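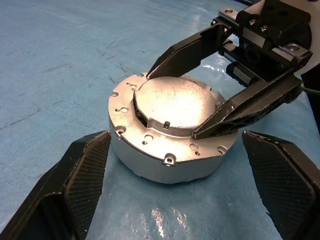 Plodico teaches two-armed robot to handle motor housings by remote control

September 2, 2019

The automation company Plodico has started to train a robot with two arms at its workshop in Brillau. The task is one that small factories still do mostly by hand: taking a metal motor housing and passing it from one gripper to the other.

No program is written for the single movements. An operator sits at a desk close to the robot and moves two handles, and the arms follow. One gripper holds the housing from above, by the raised cap in the middle, while the fingers of the other stand open on both sides of the lower wall. The difficult moment is the change of grip. If the second gripper closes before it is well placed, the part turns a little and the operator must begin again.

The company has recorded 400 demonstrations since February, each of them taking around 100 seconds. Of these, 177 were made with the newest version of the handles, which lets the operator feel a light resistance when the fingers close. The older recordings will be kept, but Plodico wants to compare the two groups before it decides which ones are used for the training.

The housings come from Skindura, a maker of small electric motors, which also pays a part of the costs. The software that learns from the recordings has the short name Ma and was written in the company's own office.

Seven operators have been trained until now – most of them worked before in assembly and had no experience with robots. According to Plodico, a new operator needs two days of practice before the recordings are good enough to keep.

The next task will be to put the housing into a fixture with the correct side to the front.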